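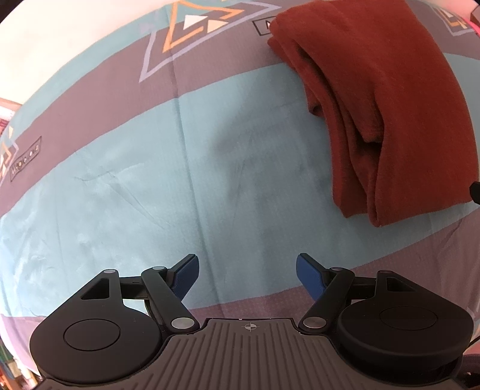 Tissu imprimé à motifs triangulaires.

Médiation de Masanja : point d'étape au bailleur, août
Rédaction : Frøydis Söderlund, pour Gevbridge

Les deux délégations se sont revues samedi. Le communiqué parle d'« avancées substantielles ». Nous n'en avons relevé qu'une : l'accord sur l'ordre du jour de la prochaine séance, déjà acquis en principe au printemps. Sur les 8 articles du projet de cessez-le-feu, 6 portent désormais un paraphe. Les deux qui restent concernent le retrait des postes de contrôle et le partage des recettes douanières, c'est-à-dire à peu près tout ce qui a fait échouer le texte précédent.

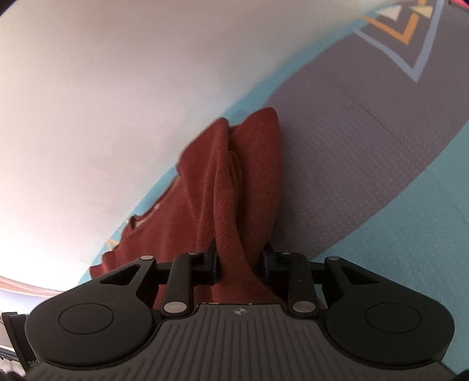 La médiatrice, Chepkoech Rweyemamu, juge qu'une signature reste possible avant la saison des pluies. Nous ne reprenons pas ce calendrier à notre compte. La délégation de Florno n'a toujours pas de mandat écrit, et celle de Zinix a changé de chef en cours de session sans fournir d'explication.

Volet local : quelque 80 représentants de quartier ont assisté aux consultations. Les listes d'émargement sont complètes, mais les comptes rendus se ressemblent beaucoup d'une réunion à l'autre et nous avons demandé les notes d'origine. Sur les 485 signalements d'incidents reçus par la ligne d'écoute, la part vérifiée sur le terrain n'est pas encore connue.

Nous proposons de maintenir le financement du secrétariat et de suspendre la tranche « mise en œuvre » tant que les deux articles ouverts n'ont pas de rédaction commune. Le budget révisé suit en annexe.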